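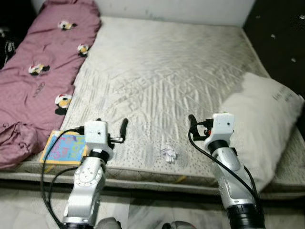
Bare quilted top, diamond stitching, no sheet on it.

Linen sheets vs. percale for a hot sleeper: month one report

Forum: Bedding and Sleep > Sheets and Covers

flaxandfound
Posted Wednesday, 7:14 am

OK so I finally did it, I bought real linen sheets after reading this board for most of a year, and I am so happy I could write a song! I went with the Calinus set in oatmeal (queen, deep pocket) and I've been sleeping on them since the start of November. I run hot. I've always run hot. My old percale was fine until about 3 am and then I'd wake up with one leg out and the pillow flipped four times.

First week was scratchy, I won't lie. By wash number five they had loosened up and now they feel like a shirt you've had since college. They wrinkle like crazy and I love it. The fitted sheet goes over the corners easily and stays there, which my last two sets never managed.

Anybody else made the switch? And how are you washing yours?

percale_pete
Congrats on the sheets, but I'm going to stick up for percale here. A good crisp 100% cotton percale sleeps just as cool for me and costs half as much. I've had the same Nillus set for six years and it still snaps when I shake it out. Linen feels like a burlap sack to me, even at somebody's house where it's been washed to death.

Eftychia Tzavaras
Pete, you say this in every linen thread and I love you for it, but come on! My grandmother's linen is 52 years old and softer than anything I own. The trick is cold or lukewarm water, half the soap you think you need, and no fabric softener EVER. Softener coats the fibers and then you've paid for linen and you're sleeping on wax. Line dry until they're barely damp, then 12 minutes in the dryer on low. They come out like a cloud.

flaxandfound
Ohhh I've been drying mine all the way on medium. Is that bad?

Eftychia Tzavaras
Not ruined or anything, but they'll shed more lint and get brittle sooner. Pull them earlier next time.

mapleroom
Question from a lurker: what's everyone doing under the sheet? I've got a waterproof protector and I'm starting to think that's what cooks me at night, and the sheets get blamed for it.

percale_pete
Yes! Thank you! Try a week without it before you spend a dime on linen.

Athina Karagiannis
I'd be careful about telling people to ditch the protector. One spilled cup of tea and there goes the mattress (ask me how I know). A cotton terry one breathes much better than the crinkly plastic-backed kind. Mine is the Mudaliar one with the stretchy skirt and I forget it's there. Whatever you pick, check the depth, mine says 16 inches on the tag and it really does need all of them with a topper.

mapleroom
Mine is definitely the crinkly kind. I can hear it when I roll over. Ordering a terry one tonight.

flaxandfound
I have nothing under mine at the moment, just the sheet straight on the bed, so maybe I'm giving the linen too much credit? I still say the linen itself feels drier than cotton did in the same setup though.

percale_pete
See, now we're getting somewhere.

Eftychia Tzavaras
It IS drier. Linen can take on a lot of moisture before it feels clammy. Put a damp washcloth of each on your arm and you'll feel it right away.

hotelcorners
Late sleeper in a cold house here, so take this with salt, but I do half and half. Linen fitted sheet, percale flat sheet on top. You get the grippy bottom and the smooth crisp top and it's the best bed I've ever had. I got the linen fitted for 50 bucks when Prernudeck was clearing out last season's colors. It's mustard. The top is pale blue. My sister says it looks like a flag.

Athina Karagiannis
Mustard and pale blue sounds gorgeous, your sister is wrong.

percale_pete
Half percale. I'll take the partial win.

flaxandfound
I'm so tempted to try this. My old percale flat is still in the closet! Washing it tonight, will report back on the weekend. Does anyone know if the Calinus pillowcases run big? Mine are swimming on a standard pillow.

hotelcorners
They do, I fold the open end under. King pillows fit them better.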